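Ragnarsson Opens Workwear Care Room at Plundura

2024-08-05 — Ragnarsson, the workwear and linen service, has opened a care and sorting room on the ground floor of the Plundura building. The room brings the folding, inspection and light repair of work clothing together in one place for the first time, according to Unnur Lykkegaard, Director of Textile Services.

Until July, garments returned by tenants and contract customers were checked in a corridor next to the loading entrance and sent out for mending with the regular laundry. Items that needed only a button or a short length of stitching could be away for as long as 13 days. Under the new arrangement, garments with minor damage will be set aside on arrival, repaired on site and put back on the shelf within five working days. Items that need a replacement zipper or a new panel will continue to go to the main workshop.

"A jacket with a loose seam should be back with the person who wears it within the week," said Lykkegaard. "We did not have the space to do that work properly in the corridor. Now we do, and the staff can finish a garment without moving it three times."

The room was formerly used for meetings. The red carpet has been kept, and stone-textured mats have been put down where clothing is laid out and looked over. The mats were selected after a short trial in the spring in which staff compared several surfaces. A plain white covering was found to be tiring to work over for a full shift, and a patterned one made loose threads hard to find. The gray finish was preferred by most of those who took part. Mats are to be brushed off between batches and vacuumed at the end of the day, and the carpet will be cleaned on the same schedule as the rest of the ground floor.

Garments are handled in four groups: jackets, shirts, trousers and coveralls. Each piece is laid flat, with pockets emptied and fastenings closed, and is examined along the seams before it is folded. Collars, cuffs, pocket edges and front plackets receive particular attention, as these are the areas where customers most often report wear. Marks and stains are noted on a paper tag. Pieces that can be treated go back to the wash; pieces that cannot are referred to Lykkegaard's office, where a decision is made with the customer on whether to replace them.

High-visibility and brightly colored clothing will be sorted separately from darker items. Customers who supply their own garments are asked to mark them inside the collar, as several unmarked jackets received in July have not yet been claimed. These are being held at the Plundura reception desk and may be collected during regular building hours.

Beca Cadwaladr has been appointed supervisor of the room. Cadwaladr joined Ragnarsson as a seamstress and most recently led the alterations bench at the company's main workshop. In her new position she will be responsible for daily scheduling, for the training of staff in inspection and hand repair, and for the supply of thread, buttons and tape. She reports to Lykkegaard.

"Most of what comes in is small," said Cadwaladr. "A hem has dropped, or a pocket has started to pull away at the corner. If it is caught at the folding stage it takes a few minutes. If it goes through two or three more washes first, it becomes a much bigger job."

Training for new staff will be given over four mornings and covers folding standards, matching of thread color, and the reinforcing of double-stitched seams — the last of these being the repair most frequently requested by outdoor crews. Staff who already work at the main workshop may attend any of the mornings by arrangement with Cadwaladr.

The room has also introduced the Zisto tagging system, under which a numbered cloth loop is fastened to each garment on arrival and removed when it is packed. The loops replace the adhesive labels used previously, which tended to come off in handling and left residue on smoother fabrics. Customers do not need to take any action, but are asked not to cut off a loop if one is left on a returned garment by mistake. It should be sent back with the next collection.

Collection times and charges are unchanged. Light repairs carried out in the room are included in the existing service agreement for contract customers. Tenants of the building who do not hold an agreement may bring in individual items, which will be priced at the counter before work begins. Leather, down-filled clothing and footwear are not accepted.

Some 4 in every ten garments handled in the first weeks were passed for return with no treatment beyond laundering and folding, Lykkegaard said. A fuller account of repair volumes will be provided to customers with the autumn service notice. Questions regarding lost or unmarked items should be directed to the Plundura reception desk.

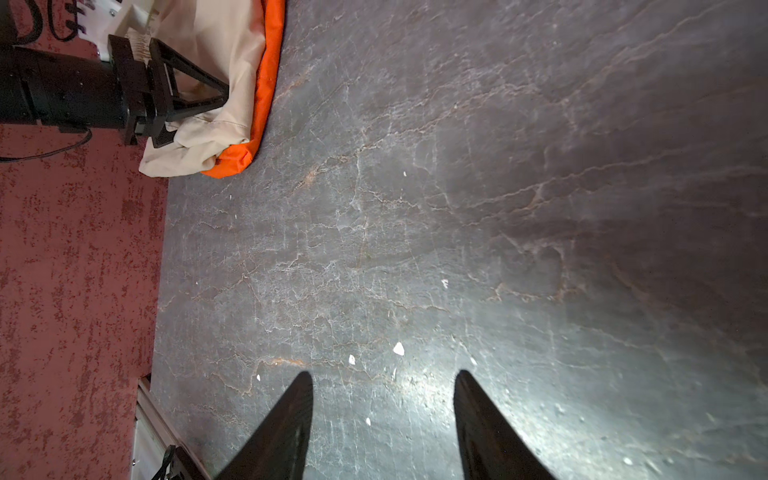
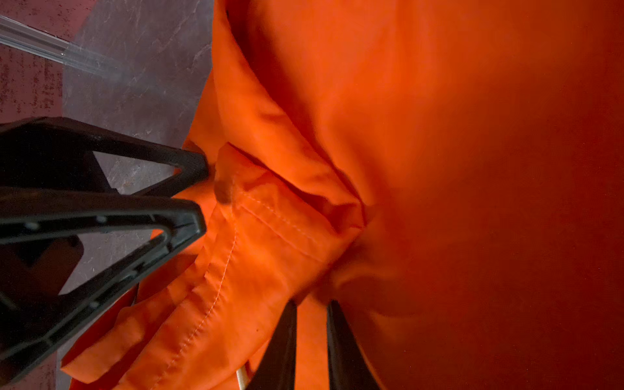

In the care room at Plundura: a stone-textured mat on the red carpet (first picture) and stitched seams on orange fabric (second picture).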